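The Walczak came down the lane at six in the morning, and Gareth Haworth ran out to meet it in his socks.

It was a seed drill, secondhand, red where it wasn't rust, and it had spent its whole life up to then on the flat black fields past Prinbridge. Now it belonged to him! He walked around it twice and put his hand on every coulter. His father had sown this hill with a fiddle and a bag on his hip, and Gareth had done it for years with a spreader that threw barley into the hedge, the road and once the open window of the mail van.

"You'll never get that up the top field," said Nigel Mottram, who had driven it over from Savby on the trailer.

"I will, though. I've measured the gate."

"And the slope?"

"I've measured that as well!"

They had breakfast first, because Nigel wouldn't unload on an empty stomach, and Gareth talked through all of it — row spacing, tire pressures, the lovely little wheel that turned the metering shaft. 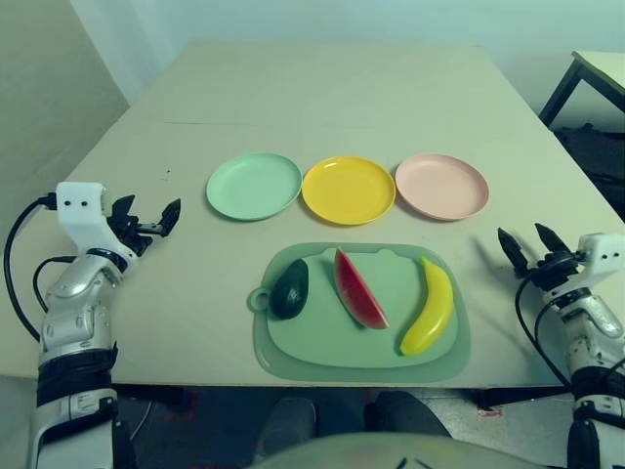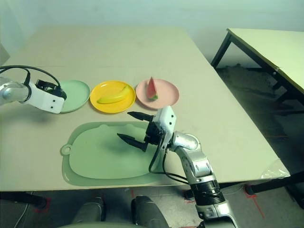 "How much seed have you got?" Nigel asked.

"Two hundred pounds to start with. The Natwood barley, the short one."

"And you want it in today."

"I want it in by noon."

They hitched up behind the old tractor and went through the gate with a hand's width on either side. Gareth dropped the drill into the ground and looked back, which you are not supposed to do, and saw the soil open and close again in long clean lines. He shouted something. Nigel, standing at the headland, couldn't hear a word of it over the engine, but he took off his cap and waved it anyway.

At the far end Gareth swung around, lined up his wheel with the last mark, and started back down the hill, singing.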